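2024-09-23, audio bench

Spent most of the session on the Farina transfers and I'm less convinced than when I started. Fulgencio Hinojosa dropped off the second box of cassettes with a note saying they are the "original demos" for the Tukley record. I have now listened to 3 of them end to end and I'd call them dubs. Good dubs, maybe from the right source, but dubs.

Reasons, so I don't have to work them out again next month:

- Hiss on top of hiss. You can hear the noise floor step up a moment before each song starts and drop a moment after it ends, while a second, steadier hiss runs underneath. A first-generation four-track mixdown shouldn't do that between songs unless someone was riding the master fader, and the step is too regular for a hand.
- Side B of tape 2 has the last bars of a different song under the leader, very faint. So either the tape was reused or it was copied from one that was.
- The pitch is sharp on everything, by a slightly different amount each time. Two decks, neither lined up.

None of this makes them worthless. It does make "original" the wrong word on the label, and I'm not going to type it into the catalog until somebody shows me a better reason than handwriting on a J-card.

Deck: did the usual, cleaned heads and pinch roller, set azimuth by ear on the brightest thing I could find (hi-hat on track two). I know Gulten's people say their software fixes azimuth after the fact. I tried it on the same passage in March and it gave me a hi-hat that sounded like someone tearing a paper bag. Ears and a screwdriver until further notice.
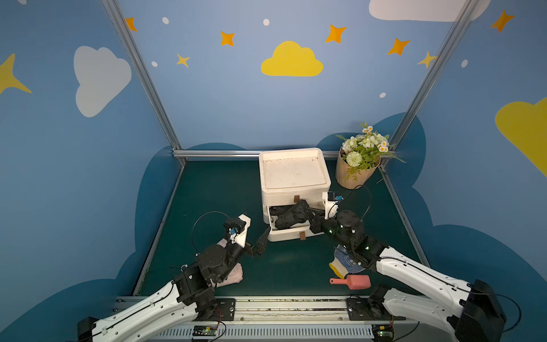 Speed correction next. The songs were supposedly cut with the band tuned to a piano, and the piano is on one of them, so I used its A as the reference and pulled the others to match by comparing the bass player's open strings. This assumes (a) the piano was in tune, (b) the bass was tuned to it, (c) they were on the same session. I have evidence for none of the three. Fulgencio remembers the piano as "fine." He also remembers the drummer being left-handed, and the contract sheet he gave me lists a drum machine.

So: corrected files are saved separately, flat transfers untouched. Please nobody overwrite the flat ones. If you think the vocal sounds too low after correction, write it down here and leave the file alone. It sounds a bit low to me too. But everyone has been listening to the fast version for years, including me, and I don't trust any of us on this.

Naming, same as before: tape number, side, pass number, then F for flat or C for corrected. The running number on the session sheet is at 683. I skipped nothing, whatever the spreadsheet says.

**The Drorkeo mix**

Drorkeo sent their "restored" version of the single for comparison. I was asked for an opinion, so:

It is loud. It is wide. The singer now seems to be standing in a parking garage. They split the stereo file into stems with some separation tool, treated them, and put them back together, and you can hear the seams if you solo the sides: bits of consonant left behind in the guitar, a cymbal that ducks each time she says an S. On laptop speakers I admit it's impressive for the length of one chorus. On the monitors I got tired before the bridge.

Their notes claim they "recovered" a harmony line in the second verse. I went looking for it on the tapes. There is something there, a third above the lead, but it comes and goes with the reverb return and I can get the same thing from a bare snare hit if I push the same settings. I'd want to hear it on a source that hasn't been through their chain before anyone writes to her and says she sang it. She may well have. She doubled herself all over the later records. It's just that this file can't tell us.

Level-matched both versions and played them blind for whoever was in the building. More people picked Drorkeo's. I'm recording that because it's what they said, and also recording that I played each one only once and on small speakers. Should be repeated properly: longer sections, order shuffled, monitors and headphones both.

**Writing credits**

Separate headache. The sleeve credits the singer alone. The J-card for tape 1 has two sets of initials next to the title of the third song, in different ink. Fulgencio says the second set are his and that he wrote the middle eight. Possible. The middle eight on the tape is played by somebody who does not know the chords very well, and I can't decide whether that argues for him or against him.

Not my job to settle. I've scanned the card at high resolution, both faces, and put the original in a sleeve. Catalog number 3967. The credit field says "as printed on sleeve, see scan" and can stay that way.
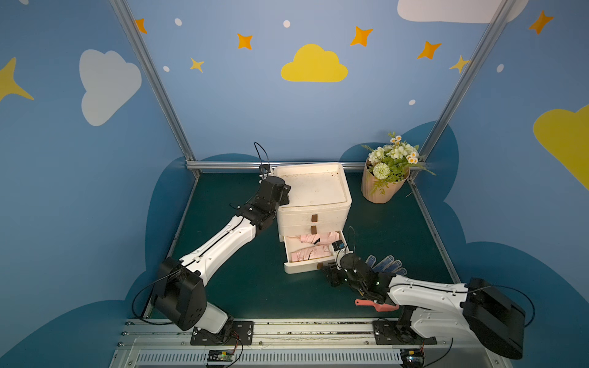 *Both arms at the white drawer unit, the right gripper on the bottom drawer.*

Loose ends:

- Tape 4 not started. Shell is cracked at one corner and the pressure pad is missing. Needs a shell swap before it goes near a deck. There are spare screw-type shells in the metal cabinet, second shelf, behind the patch cables.
- The left channel on the transfer deck dropped out twice during tape 3. Swapped the cable and it behaved. I don't believe it was the cable. Watch it.
- Ask Farina whether they still have the mastering paperwork. If the cutting notes give song lengths, we can check my speed correction against something other than a piano nobody has seen since.
- Need the second J-card from Fulgencio. He said he'd look in the garage.
- Converter clock was set to external with nothing plugged in when I arrived. Whoever did that, the two test files from before mine are suspect. I moved them into the "redo" folder and did not delete them.
- The bass on song five clips on the tape itself, on every pass, at the same note. Leave it. I don't want it "repaired."

Next session: shell swap on tape 4, then the flat transfer with nothing in the path, then another listen for that harmony with the reverb question in mind.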